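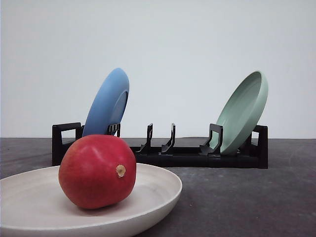 Progress report to the Ustell fund, second period
2019-10-29

Where we are

Short version first, because I know you read a lot of these: the tabletop work is going well, we lost a good chunk of the period to a fault in the arm, and I'm going to spend most of this report on the fault. You asked in March that we write up anything safety-related in plain words and not bury it in an appendix, so I'm putting it near the front.

The setup is still the kitchen table one you funded. There's a black rack with plates standing in it, a plate lying flat on the table, and a piece of fruit to be picked up, put down or worked around. The plates are different colors and not all the same depth, which matters a lot more than I expected when I wrote the proposal. A shallow plate and a nearly bowl-shaped one lean at different angles in the same rack, and the Zalcombe software has to work out the lean before it sends the arm anywhere near a rim.

We logged 804 attempts this period. I'd hoped for more, and I'll get to why.

What went wrong

The arm dropped its wrist. I don't mean it fell off (people keep asking me that!). During a run the arm was holding position over the rack, gripper open, waiting for the planner to finish thinking. The wrist joint sagged, came down on a plate, and kept pushing. The plate cracked against the rack. The force limit should have stopped the arm right then and it didn't. I hit the stop button and that worked the way it's supposed to.

Nobody was hurt and no hands were inside the marked zone. But I was leaning in to look at the gripper a minute before it happened, and I've thought about that quite a bit since. I shouldn't have been that close with the motors live, rule or no rule, and there wasn't a clear enough rule.

We had it happen 2 times in all. The second one was the next morning, with the rack cleared off and the table bare, because I wanted to see it again before touching any settings. Same joint, same sag, same silence from the force limit. In a way that was a relief - I'd been dreading one of those faults that shows up once and then hides for a month.

What we found

There were really two problems stacked on top of each other.

The first was the wrist brake. Trusar, who supplied the arm, had us send the joint back, and their note says the brake pad was worn on one side and was slipping under load. We hold still a lot in this work, far more than in a normal pick and place job, and the brake goes on and off every time we do it.

The second was ours, and it's the embarrassing one. When we moved to the longer gripper fingers I updated the tool weight in the planner but left the old value in the safety settings. The arm's idea of what counts as a normal load was off, and on top of that I had set the contact threshold at 42 newtons back when we were testing with a heavier gripper and getting false stops all day. I meant to bring it down again. It sat there. So when the wrist pushed on the plate, the controller looked at the number, decided everything was fine, and carried on.

I'd love to tell you the brake was the whole story, but a good force limit would have caught a bad brake, and ours was set by me.

What we changed

The joint is back with a new brake and has been through the Trusar hold test. The contact threshold is now 13 newtons whenever the arm is over the rack. Yes, we get some false stops again. They're annoying and I've decided to live with them.

Tool weight now lives in a single file that both the planner and the safety settings read from, so you can't change one and forget the other. The controller won't start a run if the file has been edited and the weight check hasn't been redone. Garrido looked over the logic as part of their outside review and asked for one addition, a printed record of every threshold change with a reason next to it. We've done that.

We also put in a hold timer. If the planner takes too long, the arm backs away to a parked position instead of hovering over the plates. And the rule about leaning in is now written on the wall by the stop button: motors off before your head or hands cross the tape.

What it cost us

Mostly time. The arm was out of action while the joint was away, and I used the gap to relabel old recordings and tidy up the grasp code, so it wasn't a dead loss. The repair was covered. We bought a few replacement plates out of the consumables line, and that's the only money side of it. I'm not asking for more.

The deep plate is still the hard one. The gripper likes to catch the raised rim and tip the plate forward out of its slot, and I want to get that sorted before we add more dishes to the rack. Fruit placement is in better shape. Round, glossy things used to roll on release and the new slow-open motion has helped a great deal.

Next period

Back to full sessions with the new limits, starting with the rack half of the task. I'd like to rerun a share of the old attempts at the lower threshold to see which ones would have been stopped, since some of our earlier good results may have involved more pushing than I'd be happy with now. If the answer is ugly I'll send it to you before the next report is due. The Garrido review letter and the joint test sheet are coming separately.

Comments (3)

gripperfan
Thanks for putting the threshold mistake in writing. We checked ours after reading this and found an old tool weight in there too.

mlh_lab
Does the hold timer back off straight up, or along the path it came in on? With plates on both sides I'd worry about clipping one on the way out.

Report author
Straight up first, then over to park. We tried reversing the path and it brushed the deep plate's rim, so up it is.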